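Vitau Opens Shared Workroom in Gallagher, Ceiling Lights Included

GALLAGHER, 25 December 2022 – Vitau, which has spent most of its short life working out of other companies' spare corners, today announced the opening of its own shared workroom in Gallagher. The room is open to small firms and independent makers who need space for hands-on work and have run out of kitchen table.

The company is aware of today's date. The lease was signed in December, the announcement was promised in December, and December is running low.

The new room covers 3240 square feet on the ground floor of the old Skekance building. It replaces a rented space of 2000 square feet that Vitau shared with a carpet importer and, for one memorable month, the importer's entire spring line. Members who sneezed their way through that period will be glad to hear that the carpets did not make the move.

Vitau spent much of its budget on things visitors rarely compliment. The ceiling has been painted white and fitted with bright lighting, after years of complaints that the old place was best suited to growing mushrooms. Power outlets now outnumber extension cords. The doors open all the way.

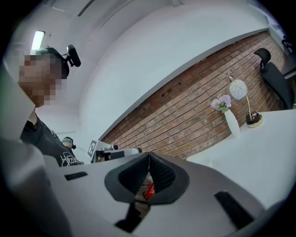 Work in the room is mostly done standing up, close together and with a fair amount of leaning over. Vitau planned for that. Benches can be raised, lowered and rolled aside, and the aisles are wide enough for two people to pass without a negotiation. Dress is casual. Caps are welcome, and so are T-shirts with drawings on them – the member handbook devotes one line to clothing, and the line is about closed shoes.

Storage is handled by Zesorance, a local supplier of shelving and bins, which has installed 87 lockable cubbies along the back wall. Each member gets one. Requests for a second cubby will be read with sympathy and placed in a cubby.

The room has 19 work areas, available by the day or by the month. Monthly members may leave a project set up overnight, provided it does not hum, drip or tip over. Day members are asked to clear their benches by closing time and to take home any mugs they brought, including the ones they no longer like.

Tours begin after the holidays and last as long as the questions do. Coffee will be served. Vitau makes no claims for the coffee.

About Vitau

Vitau runs shared work space for small firms and independent makers in Gallagher. It has one location, one sign and a second sign on order.

Press inquiries may be sent to the Vitau front desk, which is a real desk as of this month.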